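3.2 Surface finish and cleaning practice in shared kitchens

The second part of the study dealt with the worktops installed in the shared kitchens of the Clonda housing scheme and with the way residents and cleaning staff looked after them. The scheme was chosen because its kitchens had been refitted in stages, so that worktops with a matt finish and worktops with a polished finish were in daily use under the same roof. Both finishes were cleaned under the same contract, which was held throughout the study period by Singhal.

A questionnaire was sent to 300 households. It asked how often the worktop was wiped, what was used to wipe it, and whether the household considered the surface clean at the end of an ordinary day. Respondents were also invited to describe in their own words what made a worktop look dirty. The questionnaire was issued in July, before the autumn change of cleaning products, and reminders were sent to households which had not replied within 13 days.

The free-text answers showed a clear difference in the language used for the two finishes. Residents with matt worktops wrote mainly of crumbs, stains and rings left by cups. Residents with polished worktops wrote of smears, finger marks and streaks, and several remarked that the surface looked worse after wiping than before it. The complaint was most common in kitchens where the worktop faced a window or stood against a pale wall covering. In such rooms the reflection of the wall lies across the worktop, and any break in that reflection is easily noticed.

This observation has some bearing on earlier work on perceived cleanliness, in which gloss has generally been treated as a favourable quality. The answers collected at Clonda suggest that gloss raises the standard by which a surface is judged. A mark which would pass without comment on a dull surface may be reported as a fault on a shiny one, even where the two have been cleaned in the same manner and at the same time. The contractor's log supports this reading. Requests for a repeat visit came more often from kitchens with polished worktops, although the log gives no reason to suppose that these kitchens were used more heavily.

Cleaning methods also varied. The contract called for a damp cloth followed by a dry one, but residents often left out the second step. Where the household used Flurkeo, a general kitchen spray, the makers' directions were seldom followed as to the quantity applied. It was not possible to separate the effect of the product from the effect of leaving the surface to dry by itself, and no conclusion is drawn here on the merits of any one preparation.

Two limits should be noted. The finish of the worktop was not assigned at random, as the polished slabs were fitted in the later stages of the Jitenell refurbishment programme and the kitchens concerned were therefore newer in other respects. In addition, the lighting of each room was recorded only in general terms. Both matters are taken up again in Section 5.

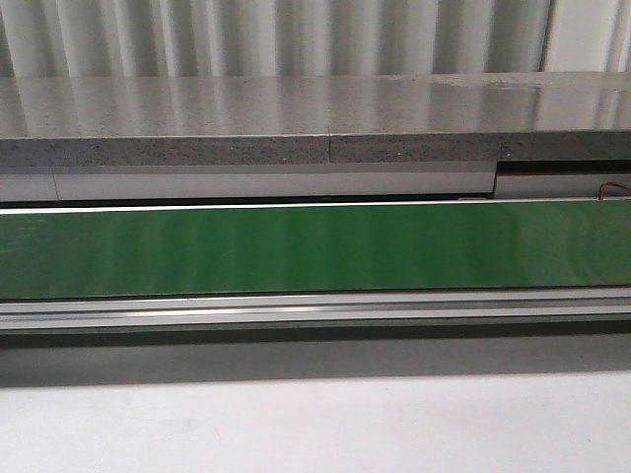

Figure 2. Polished grey worktop with the reflection of a white ribbed backing; faint smudges are visible on the surface.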